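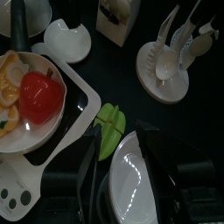 I wash our play kitchen bits every couple of months, more often if there's been a cold going round, and it takes me 35 minutes if I don't get distracted. Start by splitting everything into two piles: things that can go in water and things that can't. The pan, the lids and the plastic food can all have a proper bath — yes, the shiny red apple and those yellow slices too, though the bumpy edges on the slices hold on to grime and want a soft toothbrush. The cooktop stays out of the bowl altogether!

Fill the washing-up bowl with warm water and a small squirt of washing-up liquid. I once used far too much and was rinsing toy spoons until bedtime. Drop the food in first and leave it while you get on with the rest.

For the cooktop, take the batteries out if yours has them, then wring a cloth until it's nearly dry and wipe the top. Go round the buttons with a cotton bud (slightly damp, no more).

Utensils next. Lift them off the stand and push the toothbrush through the holes in the skimmer and between the teeth of the spatula. Wipe the stand's base as well, I always forget that.

Rinse, shake, and lay it all out on an old towel. Anything hollow with a hole in it needs a good squeeze and a night on the windowsill before it goes back in the box.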